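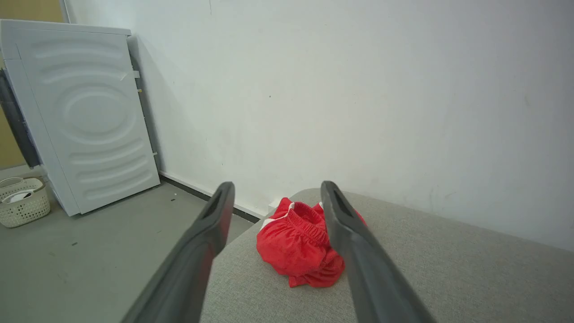
Red shorts, unfolded, on the gray seat by the washer.

The Laundry Corner
Posted by Kavitha Bhat, 2021-03-30

Welcome to the least glamorous page on this site. The kitchen gallery gets the visitors and the balcony gallery gets the compliments, and the laundry corner gets an email from my aunt asking if we have considered moving. We have considered it. The rent is good.

The corner is at the end of the hall and everything in it was either here when we came or bought in a hurry. Three of us use it: me, Sowmya Acharya and Jagadeesh Murthy, who between us own a frankly unreasonable number of socks. I've kept the notes short, apart from the ones that got away from me.

The shorts
They're a good red. They have an elastic waistband, a thin white stripe and the kind of fabric that can be balled up for a week and forgive you. I have stopped folding shorts. I used to do it in thirds, the way my mother does, and then I'd watch somebody dig through the stack for the pair at the bottom and put the rest back as a sort of casserole. Now shorts go in the drawer in whatever shape they arrive. T-shirts are still folded. I'm not an animal.

The red has been through enough washes that I trust it with other colors. I don't trust it with whites. We once had a towel come out a shade Sowmya called "blush" and went on calling blush until it was retired to cleaning duty.

The seat
Officially it's for sitting on while you wait. In four years I have seen one person sit on it, and that was Shobha Ramasamy, who was visiting and didn't know. The rest of the time it's where laundry goes between the machine and the rest of its life. It's a nice height for sorting, the curved front is kind to shins, and the woven cover hides lint pretty well until you wear black pants near it.

I bought it from Vallden, marked down, for the living room. It was in the living room for 11 days. Then a basket of towels needed somewhere to be, and the seat went down the hall to help out temporarily. You know how that goes.

The washer
White, plain, works. The curvy pattern pressed into the side panel is the fanciest thing about it, and I like to think somebody had a long meeting over those arcs. It has more programs than we have kinds of clothes. We use 2 of them. One is called Daily and the other is the one Jagadeesh picks for his cricket things, which takes longer than the cricket.

Housekeeping note for anyone who stays over: please don't use the delicate setting for your jeans out of politeness. They come out heavy as a wet dog and you'll be wringing them over the tub at midnight.

The basket
Cream plastic, lattice sides, handle holes in the rim. Baskets like this seem to come with every apartment, like the drawer full of keys to nothing. Ours replaced a tall canvas hamper from Kodikara that looked beautiful in the store and fell over whenever it had more than a pillowcase in it. The lattice one stands up, lets things air, and lives on the floor where everyone can miss it equally.

The wall
Plain white, with scuffs and specks. We painted it in July with the leftover can from the bedroom and for a few weeks it was the nicest wall we had. It is now a record of everything we've carried past it. I have a sponge for this and the sponge has a shelf and there they both are.

The dark baseboard was Jagadeesh's idea. He said it wouldn't show the dirt. He's right, and it has made us all much worse people with a mop.

How we do things, if you're staying with us
Empty your pockets. We have a jar for what the machine finds, and the jar doesn't give refunds.
Reds and other brights together. Whites alone, in their own sweet time.
Half a scoop of powder. The scoop is a liar.
When your load is done, take it out. If you can't, whoever's next will put it on the gray seat, and you'll get it back in that condition.
Leave the washer door open a crack afterward.
Clean clothes on the seat, dirty ones in the basket. If you aren't sure which yours are, they're dirty.

Comments

Parvathi Gowda
I came for the balcony tomatoes and stayed for the shorts. Does the cover on that seat come off? I have something similar and a toddler with a juice habit.

Kavitha Bhat
It does not, Parvathi! I go over it with a damp cloth and a little dish soap, then a dry towel. Juice I can't speak to. Tea comes out if you get there the same day.

Shobha Ramasamy
For the record I sat on it for one minute and someone put a warm bath mat in my lap.

Sowmya Acharya
You looked cold.

Parvathi Gowda
Damp cloth it is, thanks. Also on team no-fold for shorts, have been for years, never told my mother-in-law.

Jagadeesh Murthy
The cricket program is long because the grass stains are serious. And I would like it noted that I emptied the lint filter this month.

Kavitha Bhat
Noted. Next gallery is the hall closet, once I can get the door shut long enough to get the door open properly.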